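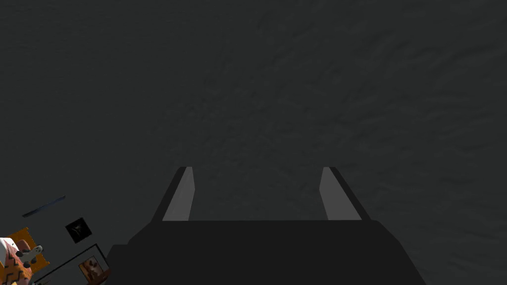 Grisitel 4 – capteur d'air et pilotage d'arrosage pour plantes de bureau

Réf. 1384 | En stock | Livraison depuis l'atelier de Tillalmont

Mise à jour de la fiche : 12/03/2019

Bon, je vous raconte un peu d'où sort ce boîtier. J'avais dans mon bureau six grands bacs de fougères et de pothos, et je les arrosais au pif, c'est-à-dire trop le lundi et plus du tout ensuite. J'ai commencé à bricoler une sonde, puis deux, puis un bout de programme qui apprend le rythme de chaque bac, et voilà comment on se retrouve à vendre du matériel !

Le Grisitel 4 mesure l'humidité du terreau, la température, la lumière et le CO2 de la pièce. Toutes les quinze minutes, il compare ses relevés à ceux des jours précédents et décide s'il ouvre la petite électrovanne ou s'il attend. Les deux premières semaines il tâtonne, c'est normal, laissez-le faire (je sais, c'est dur, moi aussi j'avais envie d'y aller avec mon arrosoir). Après, il anticipe plutôt bien les week-ends et les jours de gros chauffage.

Le calcul se fait dans le boîtier. Pas de compte à créer, pas d'abonnement, et si votre wifi tombe les plantes boivent quand même. L'application Skeltport sert seulement à regarder les courbes et à régler les seuils – elle existe sur téléphone et dans le navigateur.

Ce qu'il y a dans le carton
Le boîtier Grisitel 4
Quatre sondes de terreau avec leurs câbles
Une électrovanne et deux mètres de tuyau souple
L'alimentation secteur
Le guide de démarrage en français

Caractéristiques
Poids du boîtier : 137 g
Mémoire : environ 856 jours de relevés
Connexion : wifi 2,4 GHz, prise USB pour l'export
Alimentation : 5 V
Usage : intérieur uniquement
Garantie : deux ans

On me demande souvent si ça marche avec un mur végétal. Oui, à condition que le mur ait un circuit d'eau séparé par rangée. Si tout est alimenté par un seul tuyau, le boîtier fera une moyenne et la rangée du bas sera toujours trop mouillée. Pour les murs Sharifi, il faut ajouter l'adaptateur vendu à part, les raccords n'ont pas le même pas de vis.

Pour les cactus et les succulentes, franchement, gardez vos sous. Le modèle a été réglé sur des plantes à feuillage, il a tendance à arroser trop tôt.

Côté entretien, un coup de chiffon sec sur les sondes à chaque rempotage, et un rinçage de la vanne au vinaigre blanc dilué si votre eau est calcaire. La mise à jour du mois de mars corrige le décalage d'une heure au changement d'heure, pensez à l'installer avant de régler vos plages de nuit.

Accessoires compatibles
Sonde de terreau supplémentaire
Adaptateur pour mur Sharifi
Support mural à visser
Rallonge de câble, un mètre

Une question avant de commander ? Écrivez-moi par le formulaire de contact, en précisant le nombre de bacs et le type de plantes. Je réponds moi-même, en général le soir.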